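I put off oiling our plank floor for three summers, and when I finally did it, it took one long weekend and a good deal of tea. If you've got a light wood floor that has gone a bit gray and thirsty in the walkways, you can bring it back yourself, and I'd love to talk you into it!

## What you'll need

- A hardwax oil in a natural or slightly white tone (I used Perkora, one can and a bit of a second)
- A floor buffer with a soft white pad, rented for the day
- Lint-free cotton cloths, more than you think
- A vacuum with a brush head, and a flat mop
- Painter's tape for the baseboards

My room is nearly 300 square feet, so measure yours and check the coverage on your own can before you buy.

## Getting the floor ready

Clear out everything you can lift. Whatever is too heavy to carry can stay, and you just work around it and tape off the base neatly. Vacuum twice, going with the boards, then damp mop with a wood soap (barely damp, please, wring that mop until your wrists complain) and leave it overnight.

Next morning, run your palm over the boards. If you feel fuzz, go over it lightly with fine sandpaper on a pole and vacuum again. I skipped this in the hallway and I still feel it in my socks every single day.

## Putting on the oil

Start in the corner farthest from your exit. Pour out a small puddle, work it in with the pad along four or five boards at a time, and always finish the full length of a board before stopping, or you'll get a lap mark. After fifteen minutes, wipe off whatever hasn't soaked in. It should look almost dry when you're done, and if it's shiny you've left too much on.

Lay used cloths flat outdoors to dry, or drop them in a metal bucket of water. Oily rags in a heap can catch fire all by themselves, so don't leave this for later. 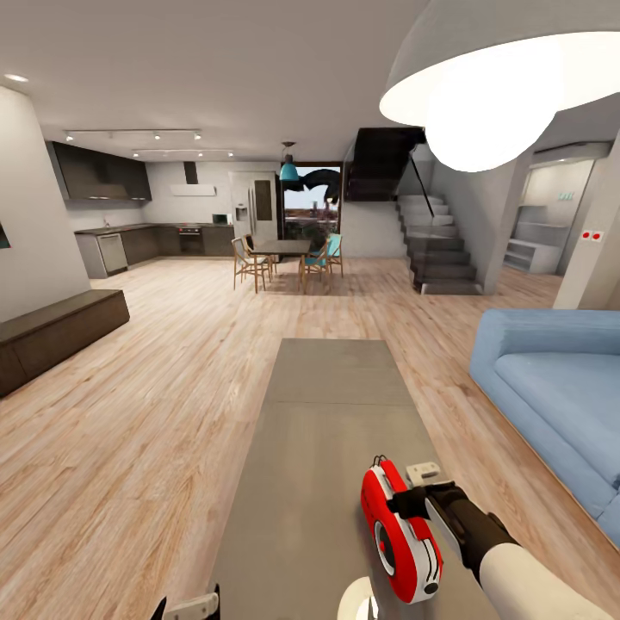 Catríona Scanlon wrote in to say that she'd do a second coat only where people walk, and that on her own boards a full second coat went sticky and took most of December to harden.

I think she has a point, although my kitchen end drank up two coats happily. Try a patch behind a door first!

## Moving back in

Socks only for a day, furniture after three, rugs after two weeks. Put felt pads on every chair leg while they're upside down anyway, and keep the wet mop in the closet until the rugs go back.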